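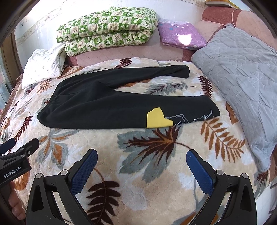 Department of Government and Public Policy - Student Projects

Who Gets to Finish a Sentence? Public Comment at the Sovach Town Council

By Sânziana Tudose and Dorin Husar
Faculty adviser: Wilma Kerr

Why we picked this

Most of our class went for the legislature or the governor's race, and we get it, those are exciting. We went for the public comment period at the Sovach Town Council, and by the second week we were completely hooked. Any resident can walk up to the microphone and speak for three minutes on any subject. The council has to listen. It doesn't have to answer, and that was the part we wanted to study.

Our question was simple: when residents speak at public comment, does what they say show up again in what the council does? We weren't trying to prove that the council listens or doesn't listen. We wanted to follow particular remarks through the minutes and see where they went (if they went anywhere!).

What we read

The town clerk's office posts minutes for every regular meeting, along with a typed record of public comment. We read the records for 24 meetings, start to finish. Special sessions were left out, as they usually have one item on the agenda and hardly anyone comes to speak.

We split the typed records into separate remarks, so that a speaker who talked about parking and then about the library budget counted as two remarks. That gave us 2,546 remarks, which is a lot more than we planned for. Sânziana built the spreadsheet and did the first pass of sorting. Dorin did the second pass without looking at the first, and then we sat down and argued through every row where we disagreed. Some of those arguments were the most fun we had all semester.

Each remark got a topic (roads, water, schools, parks, taxes, zoning, meeting rules, other) and a follow-up code. The follow-up codes were:

No trace - the subject doesn't come back in the minutes
Reply - a council member or staff person answered at the same meeting
Return - the subject came up again at a later meeting, without a vote
Action - the subject was part of a motion or an ordinance

What the topics looked like

Roads came first, and it wasn't close. Potholes, snow plowing, the turn lane at Fluver Street, the turn lane at Fluver Street again. We started to recognize the regular speakers by their opening lines. Zoning was quiet for long stretches and then took over whole evenings when the Bilora rezoning came up. Taxes got less attention than we expected, except in the months right before the budget vote.

The topic we hadn't planned for was meeting rules. People used their time at the microphone to talk about the microphone: who gets called first, whether you can give your leftover time to a neighbor, why the clock starts while you are still walking up the aisle. We added that category late and had to go back through all the earlier rows. It was worth it.

The Bilora rezoning

Bilora is the neighborhood on the east side of town where a former cannery lot was up for rezoning from industrial to mixed use. It was the best case we had for tracing a remark from beginning to end. A resident asked early on whether the plan included a footpath to the school. The planning staff said it did not. At the next meeting other speakers raised the same point, some of them using nearly the same words, and it kept coming back until an amendment with a footpath in it was passed.

We were thrilled to find a chain that clear, but we want to be careful with it. Council members also get email and phone calls, and we have none of that. The footpath may have been decided over somebody's kitchen table. What we can say is that it was spoken at the microphone first, as far as the public record goes, and that the wording of the amendment is very close to the wording of the speakers.
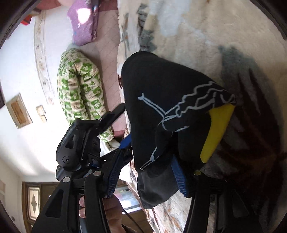

Interviews

Numbers only got us so far, so we asked for interviews. Mircea Roman, who served on the council for 2 terms, talked with us by phone for most of an afternoon. He told us that he kept a notepad by his nameplate and wrote down anything he heard from more than one person. "One person is a story," he said. "When a second one stands up I call the public works desk in the morning."

Traian Ardeleanu is a regular speaker and has been for years. He was generous with his time and had kept copies of every statement he ever read out. His advice to new speakers was to ask for one thing, name the street, and sit down. We went back to the spreadsheet after talking with him, and his own short statements did get more replies than his long ones. He was delighted to hear it.

Results

Most remarks were coded No trace. That sounds gloomy, but plenty of those were thank-yous, announcements for bake sales, or comments on matters that belong to the county. Once we set those aside, the picture got more interesting.

Remarks that named a specific place were more likely to get a Reply than general ones. "The drain at the bottom of the hill on Fluver Street" did better than "the drains in this town."

Remarks repeated by different people at different meetings were the ones most likely to reach Action. The same person repeating the same point did not have the same effect.

Remarks about meeting rules almost never went past Reply. The one exception was the clock. It now starts when the speaker begins talking, a change that passed in September.

Problems we ran into

The typed record is not word for word. The clerk shortens long remarks, and we have no way of knowing what was dropped. We compared a few meetings against the audio and found the gist was right, though some of the heat was missing - a speaker who was shouting on the recording "expressed concern" on paper.

Our coding of Return is also loose. A road can come up again for reasons that have nothing to do with public comment. We would use stricter rules next time, probably asking for the same street or the same request.

And we only looked at one town. Professor Kerr pointed out that a bigger city with sign-up sheets and long waiting lists might look nothing like Sovach.

What we'd do next

We'd love to add the written comments that residents send in before meetings. The clerk's office keeps them, and they are open to anyone who asks. Dorin also wants to check whether speaking early in the evening helps, and has already started marking the order of speakers in a new column.

The spreadsheet and our coding guide are on file with the department office for any student who wants to pick this up.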